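Hudec Property Services
Meeting Room and Shared Office Safety Inspection
Site: Bromgate, second level
Date of inspection: Wednesday, November 13, 2019
Previous inspection: July, same year

Ratings: S = satisfactory, M = minor action, R = repair before next use, N/A = not applicable. Comments are required for M and R. Inspectors should rate the condition found on the day and leave planned work out of the rating.

Round table and markers, meeting room 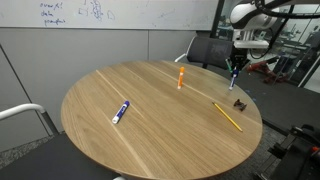
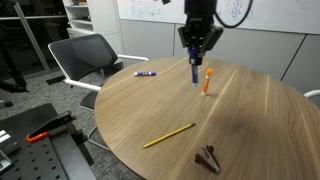
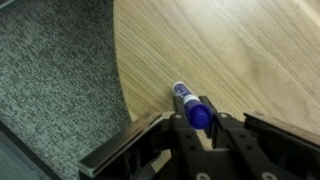
What rating applies when a defect is corrected during the inspection?
Enter the rating as first found, then write "corrected on site" in the comment. The item is closed on the same sheet and does not carry over to the action list.

1. ACCESS AND ESCAPE ROUTES

1.1 Corridor clear for full width
Rating: M
Comment: Flattened cartons stacked against the wall by the copier alcove. Clear width at that point 800 mm. Cartons moved to the recycling cage. Corrected on site.

1.2 Exit doors open fully without a key
Rating: S

1.3 Door closers return door to latch
Rating: R
Comment: East stair door stops short of the latch from a half-open start. Closes properly from fully open. Closer arm is a Hustix unit; adjusting screw is at the end of its travel. Replace closer. Do not wedge the door in the meantime.

1.4 Exit signs lit and unobstructed
Rating: M
Comment: Sign over east stair is lit but partly hidden by a hanging department sign when approached from the kitchen. Lower or remove the department sign.

2. ELECTRICAL

2.1 Outlets and cover plates secure, no cracks
Rating: M
Comment: Cover plate loose behind the refrigerator. Screw tightened. Corrected on site.

2.2 Power strips not connected in series
Rating: R
Comment: 2 strips connected in series under the desks by the north windows, supplying monitors and a space heater. Heater unplugged and tagged. The same finding was recorded in July at a different desk group. Tenant to be notified in writing.

2.3 Electrical panel clearance maintained
Rating: S
Comment: Floor tape is worn through at one corner. Still readable.

2.4 Emergency lights, push-button test
Rating: M
Comment: All units lit on test. Unit 52 came on at visibly lower output than the others. Battery pack to be replaced at the next service visit.

3. FIRE EQUIPMENT

3.1 Extinguishers mounted, pin and seal in place
Rating: S

3.2 Extinguisher gauge in operating range
Rating: M
Comment: Kitchen unit reads at the low edge of the green band. Recheck in 3 weeks. Swap out if there is any further drop.

3.3 Pull stations visible and reachable
Rating: M
Comment: Coat rack standing in front of the pull station by reception. Moved. Corrected on site. Suggest a fixed location for the rack, as it is on casters and will drift back.

4. FLOORS, FURNITURE AND STORAGE

4.1 Floor covering free of trip hazards
Rating: M
Comment: Transition strip at the kitchen threshold lifting on the hinge side. Re-fix with adhesive and screws. Adhesive alone was used last time.

4.2 Chairs and casters sound
Rating: R
Comment: One task chair in the north office has a split base arm. Tagged and taken out of use.

4.3 Shelving secured to wall
Rating: S
Comment: Cenelora shelving in the supply closet. Brackets checked by hand, no movement. Load labels missing from the lower bays; order replacements.

4.4 Nothing stored close to sprinkler heads
Rating: M
Comment: Boxes on the top shelf of the supply closet are too near the head. Tenant asked to clear the top shelf. Not done at the time of leaving.

5. KITCHEN AND FIRST AID

5.1 Appliances clean, cords undamaged
Rating: S
Comment: Toaster crumb tray full, emptied by tenant during the visit.

5.2 First aid kit complete and in date
Rating: M
Comment: Eyewash expired. Adhesive bandages low. Contents list inside the lid is for a larger kit and should be replaced with the correct one.

5.3 Water heater relief line clear
Rating: N/A
Comment: Heater is in the basement plant room and is covered by the Bromgate building sheet.

ACTIONS CARRIED FORWARD
1.3 Replace closer, east stair door
1.4 Relocate department sign
2.2 Written notice to tenant, power strips
2.4 Battery pack, unit 52
3.2 Recheck gauge, kitchen extinguisher
4.1 Re-fix transition strip
4.2 Dispose of tagged chair
4.3 Load labels, lower bays
4.4 Confirm top shelf cleared
5.2 Restock first aid kit, correct contents list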